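Facilitator Guide > Section 6: Setting Up the Listening Workshop

6.1 Before anyone arrives

You will need a room, a door that closes, and a group who were told it was optional. The Karabulut half-day format runs best with 17 people or fewer. Above that, someone always hides behind a pillar and answers email.

1. Get to the room by 7:45 a.m. The session starts at 9:00 and the projector knows it.
2. Arrange the chairs in a horseshoe. Remove the tables. People will ask where the tables are.
3. Put one Cusov card deck on every second chair. Each deck holds 42 prompt cards. Take out the two marked FACILITATOR and keep them in your pocket.
4. Write the day's question on the flip chart and cover it with a blank sheet.

Note: Decks printed before April have the old wording on card 6 ("Describe your worst manager"). Pull it. The Ekville group spent their whole morning on that card and two of them were in the same reporting line.

6.2 Running the paired exercise

1. Pair people with somebody they don't sit near at work. Let them groan.
2. Speaker draws a card and talks for two minutes. Listener says nothing at all.
3. Ring the bell. Listener repeats back what they heard, starting with "What I heard was".
4. Speaker corrects the record.
5. Swap and repeat with a new card.

Caution: Do not fill the silence in step 2. You are being paid to stand there looking comfortable. İlker Toprak, who wrote the first version of this section, recommends studying the fire exit sign.

Caution: If a speaker gets upset, stop the pair and take a break with the speaker outside the room. Do not turn it into a teaching moment.

6.3 The debrief

Uncover the flip chart. Ask the question once and then wait. The first answer will be "it was interesting" – thank them and ask what was hard. 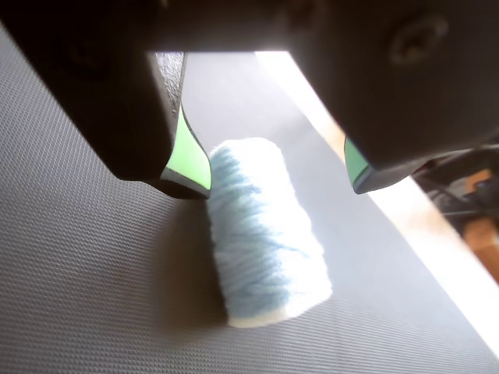
Fig. 6-2. Gripper fingers, each with a lime-green pad at the tip.

Write down the words people use, spelled the way they said them. "Active listening" may go on the chart once. After that, ask what they mean by it.

5-minute version: if the paired exercise overran (it did), skip the chart and have each person finish the sentence "Next time I'll try to..." out loud.

6.4 Closing down

1. Collect the decks and count the cards. Missing cards go on the reorder form, to Gönül Tekin at the Gulluston office.
2. Hand out feedback sheets before you mention lunch.
3. Put the tables back where they were, or near enough.

See Section 7 for groups who have done this before and are going to tell you so.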